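From: Wumpini Sulemana
To: soft-grasp list
Date: April 28, 2023
Subject: Re: [soft-grasp] Fur, and why the width signal lies to you

On the Kulcombe side, Nartey wrote:

> Wumpini, two things before you go off for the weekend. First, I don't
> follow how you get a grasp label out of the hand-held demos when the
> object is furry. With the blocks and the mugs we just look for where
> the jaw width stops changing. On a plush toy it never really stops, it
> creeps. Are you thresholding by hand?
>
> Second, the last write-up said the policy trained on 1,000 demos was
> "nearly as good" as the one trained on 3,000. Nearly as good at what?
> We would like to decide by September whether to collect more and that
> sentence doesn't help us much.

Hi all, replying to the list as two other people asked me the same thing off it. Quick one, train in a bit.

No hand thresholding. Did try it, gave up after one afternoon - every person labelling picked a different moment and all of them could defend it. Fur gives way first, then the stuffing, and then if you keep squeezing you're just measuring how strong the demonstrator's hand is. So "contact" is a stretch of time and we should stop pretending its a single tick.

What we do now. Take the width over the whole demo, take its slope, and mark the first place the slope drops below the free-closing slope for that same demo. That's start of contact. Then a second mark where the slope flattens out. Between the two is what I've been calling the squash. The policy gets the squash as a soft target going from 0 to 1, no hard switch. That's the whole method really, the rest is bookkeeping.

The other half is the wrist view. Wanted the image to tell us how deep the fingers are in, because width alone can't tell a thin toy held lightly from a fat one held hard. The cue that works is the fur coming up next to the fingers. Two from the Braltell bear set, both of them mid-squeeze:
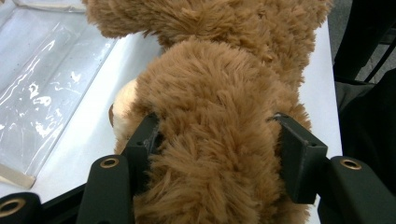
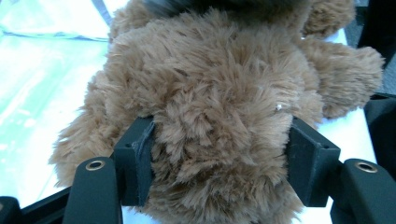
What the image half adds

The tufts push up by the fingers in both, and that is what the network seems to be using. I checked by blanking patches of the input. Blank the table, no change to speak of. Blank the strip between the two fingers and the squash estimate goes to pieces. Same with smooth toys, except there it was never much good to begin with, so less to lose.

Bit of a warning on lighting. When one side of the view is blown out the estimate gets wobbly, more on that side than the other. I've been randomising brightness in training, left and right halves seperately, and it helps. Doesn't cure it.

Now the 1,000 versus 3,000 question. Fair complaint, sloppy sentence, mine. What I meant: on toys the policy has seen, pick up and hold, the two are hard to tell apart. On toys it hasn't seen the smaller one is clearly worse, and it goes wrong in a particular way - closes too early, on the tips of the fur, decides it has hold of something and lifts. The bigger one does that too but far less. I ran 9 unseen toys, 7 of them furry, and all the early lifts were on furry ones. Small test, don't hang too much on it.

So my view for September: more demos yes, but more of the right kind. More different fur. Another big pile of demos on the same bear will buy us very little. Long fur especially, the short stuff behaves almost like cloth and we have plenty.

Other bits, no order

- Release. Haven't labelled it at all. Fur springs back slowly and the width trace on opening looks nothing like the closing one run backwards. If anyone at Nanthorpe has done this please shout.

- The slope method needs a clean bit of free closing at the start. Demos where the person starts with the fingers already on the toy get thrown out. Please tell whoever is collecting to open fully and come in from clear air.

- Slow demonstrators are fine. Jerky ones aren't, I smooth the width first but there's a limit. If the smoothing window gets too long the squash start slides earlier and you end up teaching the thing to lift early, see above.

- Nartey, your mugs can go through the same code. Start and end marks land nearly on top of each other and you get your old hard label back. I tried it on the set you sent and only had to fix the handle grasps, where the fingers slip a bit after closing.

- Not tried: two toys touching. I expect it's bad.

Code is in the usual place under the squash branch. The readme is out of date, ignore the bit about thresholds. Config file is right.

Back online Tuesday, will read replies then.

Wumpini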